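# reker-slip-set

Data card and notes for the Reker slip set, a collection of two-arm robot episodes in which something went wrong. Version 2, January 21, 2019. Maintained by the Debnath lab.

## What this is

We were collecting clean demonstrations of two arms lifting and setting down bulky things on a tabletop, and in August we started getting a fault we hadn't planned for. One arm would stop following its commands for a moment in the middle of a shared lift while the other kept going. The load twisted, a finger lost its hold, and the arm that had stalled then caught up with its target in one fast jump.

At first we threw those episodes away. Then it dawned on us that they were the most interesting thing on the disk! Failures with full joint logs and synced cameras are hard to come by, and this fault leaves a really clear trail in the data once you know where to look. So we kept them, went back through the trash folder for the rest, and put them all in one place.

The set has 400 episodes. All of them are two-arm tasks. Most contain the fault, and the others are normal runs from the same days, kept for comparison.

## The fault

Each arm has its own controller, and both get position targets from the Pala bridge, our small message layer. When the bridge queue backed up, it held on to targets for one arm and then sent them in a burst. The controller did exactly as it was told and went for the newest target at full speed.

The wrist cameras are where you notice it first. Blur by itself proves very little (a quick, healthy reach will smear the background too), so always check it against the joint log before you label anything.
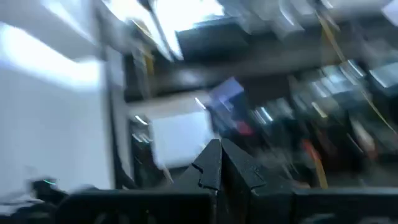
Wrist camera view, fingers together, background smeared on the diagonal.

In the log, a catch-up jump shows up as a flat stretch in `target_pos` followed by a step. The flat stretch is usually short. The longest one we have is 12 control ticks, and that episode is well worth opening if you want to see the whole pattern at a comfortable scale. `measured_pos` follows the step with a bit of overshoot, and the motor current spikes right along with it.

What makes this nasty in a two-arm task is that the arms are joined through the load. If one arm jumps while the other has a firm hold, the force goes into the wrists. We had 9 episodes end in a protective stop for that reason. They are in `episodes/pstop/` and they are not pretty, but the traces are wonderful.

## Layout

```
episodes/normal/ no fault found
episodes/slip/ fault, load shifted or dropped
episodes/pstop/ fault, arm went into protective stop
labels/faults.csv start tick, end tick, which arm
tools/plot_jump.py quick look at one episode
```

Every episode folder has two wrist videos, one fixed camera video, and a joint log. The fixed view is the one to use for judging how the load sits between the arms. A wrist camera tells you what its own gripper is up to and hardly anything about the other side.

The larger loads include a black metal frame with a wooden panel across the top, handled at the upper corners. It's a great test piece — stiff enough to pass a jerk straight from one arm to the other, and tall enough that a small lag turns into a tilt you can measure. 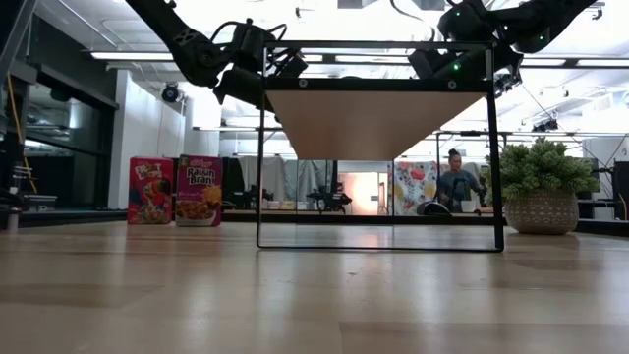 Pruro wrote in after the first release to say that stiff loads were the wrong place to start, and that a soft one would have shown the lag sooner, with a lot less strain on the wrists. Fair point, and we'd love to see that tried. We had no soft loads in the August runs, so this version can't settle it.

## What we changed

- The bridge now drops stale targets. An arm that misses a few simply waits for the next fresh one.
- Both controllers have a limit on step size. A target too far from the current position gets refused and logged.
- If either arm stops, the other holds where it is. It used to carry on with its own plan, which was the worst part of the whole thing.
- People stay out of reach of both arms during a shared lift, even when the arms look idle. A stalled arm looks exactly like a finished one.

That last rule is the one to copy even if you never touch the data. Please put it on your wall.

## Known problems

Wrist video drifts behind the joint log by around two frames in long episodes. We haven't fixed it. `plot_jump.py` has an `--offset` flag that helps.

Labels were made by hand from the joint logs. Very short stalls were hard to tell from normal noise, and a few episodes in `normal/` may belong in `slip/`. Open an issue if you find one.

Room lighting was left as it was, so bright windows and lamps wash out parts of some wrist videos. Objects in the background differ from day to day. Don't train on those as if they meant something!

## Using it

Free for research and teaching. If you build a fault detector with it, tell us how early it fires — we are very curious whether the current trace gives any warning before the jump.

Related

- reker-lift-clean: normal two-arm demonstrations
- pala-bridge: message layer, with the stale target fix
- pala-bridge wiki: setting step limits
- debnath-log-tools: joint log reader and plots

Contact: open an issue in this repository | © 2019 Debnath lab | Back to top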